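Unit 9: Comparing two-finger grippers
Lab handout, Mornano bench course, June revision

Read this before you touch the controller. Most of the trouble in this lab comes from people who believe the data sheet.

The Lekurlow and Ullow finger sets are both sold as "general purpose." I would like you to treat that phrase as a claim that needs testing. Both sets open and close along one line, both come in black, and both look excellent in a sales clip where the object is a cube, squared up to the fingers, with nothing next to it. Your kitchen table will be less kind.

Our own log has 3049 grasp attempts in it from earlier terms. Of those, 1276 were on the cubes, because cubes are easy and students like a good score. Only 295 were on the bread rolls. Any average taken over the whole log is mostly a statement about foam. Report results per object, and if you report one overall figure, expect to lose marks.

What to look at before each run:

Approach. A straight-down approach is the default. Note what stands beside the target and whether an opened finger would land on it.

Camera. The side view and the head view do not agree about clearance. From the side, a gripper can seem to be right on top of an object it is well short of. Check both before you write "aligned."

Contact. Closed fingers are not a grasp. Write "closed" until the object has left the table, then write "held." 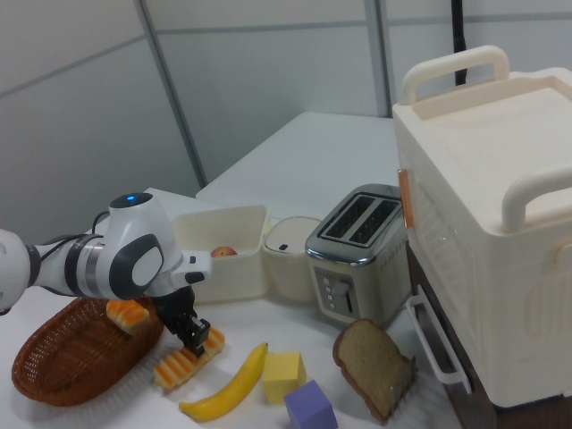
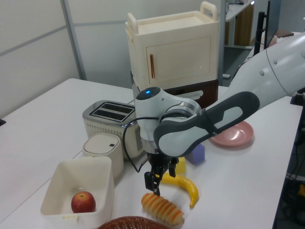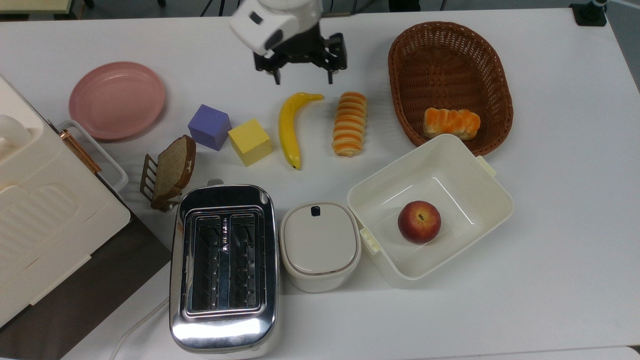 Fig. 9.1–9.3. Kitchen table layout with the two-finger gripper pointing down. Fingers are closed around a striped roll in 9.1 and apart in 9.2 and 9.3. 9.3 is the head view.

Exercise. Using the three figures only, write down which object you think the gripper is nearest to in each, and how sure you are. Then say what the figures cannot settle. Finger force is one such thing — there are others, and I want at least two.

On the Mogensen controller: its "grasp quality" number is computed from finger width and motor current. It has never seen the object. Log it if you like, but a high number with a roll still on the table is a failed grasp.

Hand in your sheet with the failures left in. A page with no failures will be sent back, and you will be asked to repeat the rolls.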